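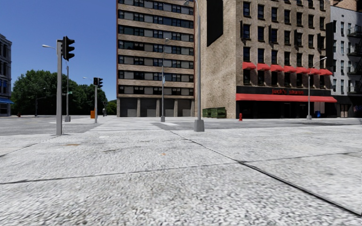 Courses > Sacred Images > Handouts > Unit 9

Unit 9. How to read an icon of the Nativity
Handout prepared by Radymyr Vakulenko

5 comments | 13 shares

Please read this before we meet, and bring a pencil. Last time we spoke about the gold background. Now we take one subject and go slowly.

1. The cave

In most Western paintings the Child lies in a stable. In the Eastern icon He lies in a cave, and the inside of the cave is painted black. The old teachers connect it with the tomb. Look also at the manger: in many icons it has the shape of a stone coffin, and the cloths around the Child are the same as the burial cloths. The painter wants us to see Easter already in Christmas.

2. The Mother of God

She is the largest figure, and she lies on a red bed outside or at the mouth of the cave. Students often ask me why she looks away from the Child. There is more than one answer. Some say she looks toward Joseph, with pity for his doubt. Others say she looks toward us.

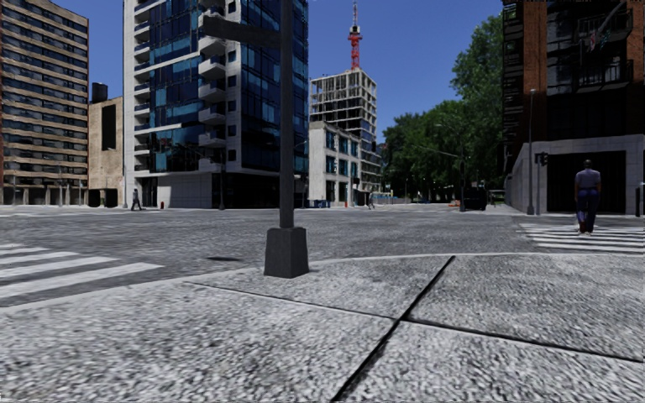
In some later icons she kneels, and this is usually a sign of Western influence. I would not call it a mistake - painters traveled, and prints traveled even more.

3. Joseph

He sits in a lower corner, with his head on his hand. Often an old man in rough clothes stands in front of him. Many writers call this man the tempter, but he can also be explained as a simple shepherd. Mwajuma Tanui prefers the second reading, and her essay is in your reader on page 32. Compare it with my own notes on page 30 and decide for yourself.

4. The bath

Two women wash the Child. This detail comes from the apocryphal stories, not from Luke or Matthew. It shows that He was truly born and needed care like any baby. 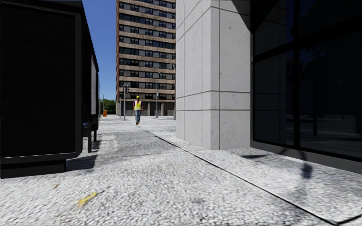

The same Child is therefore painted two times in one icon. Time in icons does not go as in a comic strip, from left to right, and you should not try to number the events.

For next meeting

Choose one Nativity icon from your parish or from a book. Write one page on the direction of the eyes: who looks at whom, and who looks at no one. Late papers I will accept until March.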